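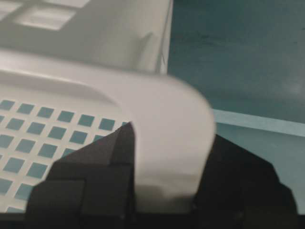 Edem Asamoah escreveu, depois da primeira versão deste texto, que o problema do kit Hulenby nunca foi a pinça e sim o programa de gravação, e que quem só quer recolher demonstrações com um braço deve comprar outra coisa. Concordo com a segunda parte. Quanto à pinça, tenho algumas queixas, que ficam mais abaixo.

O Hulenby é um conjunto para recolher exemplos por teleoperação: dois braços seguidores, dois comandos de mão, câmaras de punho, uma câmara fixa e o programa que grava tudo em episódios. É vendido pela Farow e custou-nos 3570 euros, sem portes. Usámo-lo durante outubro para uma única tarefa, pegar num cesto de plástico branco pela borda com os dois braços. O objetivo era treinar uma política por imitação com mais de 100 episódios aproveitáveis.

A montagem ocupou uma tarde. As instruções estão em inglês e têm um erro na ordem dos cabos do segundo braço (o esquema corrigido está na página de suporte). A calibração dos comandos é guiada e corre bem. Convém repeti-la sempre que se desliga a alimentação, coisa que o manual só refere num anexo.

Os comandos são leves e respondem sem atraso que eu notasse. O que falta é retorno de força. Numa borda de plástico arredondada, o operador não sente quando os dedos já apertaram o suficiente e tem de se guiar pela imagem. Tsutomu Sugiyama, que gravou metade dos episódios, fechava a pinça muito mais devagar do que eu. Essa diferença aparece nos dados, e acabámos por fixar uma velocidade máxima de fecho para os dois.

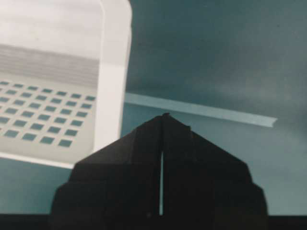 Vista da câmara de punho, com o cesto à esquerda e a pinça em baixo.

As câmaras de punho são a melhor parte do kit. O enquadramento inclui sempre as pontas dos dedos, e isso ajuda a rever um episódio e a decidir se a pega conta como boa. Perdem nitidez quando o braço se move depressa. Com um objeto branco também é preciso controlar a exposição à mão, senão as nervuras do plástico desaparecem. Um fundo escuro e liso facilita bastante.

O programa de gravação chama-se Dankwa e é onde Edem Asamoah tem razão. Marca o início e o fim de cada episódio com um pedal, guarda as imagens e as posições das juntas com o mesmo relógio e exporta sem conversões. Mas não deixa apagar um episódio a meio da sessão. É preciso anotar o número e limpar no fim. Na primeira sessão tivemos 27 episódios para deitar fora, quase todos por um dos braços largar a borda antes do outro. A etiqueta de sucesso ou falha só aceita dois valores, e eu queria um terceiro para as pegas tortas que mesmo assim levantam o cesto.

A câmara fixa vem com um braço articulado curto. Montámo-la de lado em relação à mesa
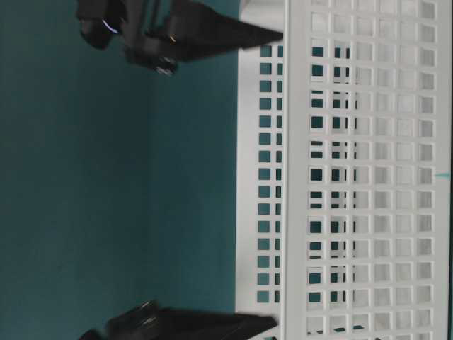 e deixámo-la assim até ao fim, sem rodar a imagem no programa. Para o treino é indiferente, desde que não se mude de orientação a meio do conjunto. Para rever à mão cansa um pouco. O suporte cede com o peso do cabo e tivemos de o prender com uma abraçadeira; quem comprar deve verificar a posição antes de cada sessão, comparando com uma imagem de referência.

Os dedos da pinça são rígidos e afunilam na ponta. Servem bem para bordas e pegas estreitas. Em superfícies lisas escorregam, e as capas de borracha são vendidas à parte -- um pacote de cinco, da Grernau, que ainda não experimentei.

Voltaria a comprar para tarefas com dois braços. Para um só, não.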